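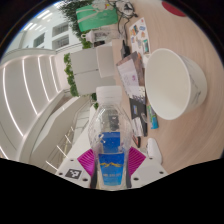
Print this page | E-mail this page

Break Table, Clumedero Community Rooms

The long table by the side door gets used all day, and by Wednesday it has collected a bit of everything. Captions are by Frauke Görtz and Kieran Tapley.

Water bottle. Clear plastic with a white screw cap and ribbed sides. The blue label has a yellow mountain ridge on it. We went through 131 bottles in June. Empties go in the bin under the coat hooks, with the caps left on.

Paper bowl. White, with a little printing on the outside. The kitchen switched to paper bowls for the soup lunch, and Yetunde Lawal orders them in boxes of 1,000. Please take one bowl and keep it if you want seconds.

Leaflets. A pale booklet or flyers with a small pink-purple picture, on top of a brochure with a black cover. People are welcome to take printed material home. If you want to leave your own, ask at the desk first and bring no more than 19 copies.

Packet. Narrow, blue-green, with colorful printing. Unopened packets can go back in the drawer next to the sink.

Tabletop. Light beige wood grain. It marks easily, so use a damp cloth and no spray cleaner.

To book the table for a group, call Garba Okeke at extension 161. Bookings for the Oyewole Room are handled separately.

Last updated: June

Print this page | E-mail this page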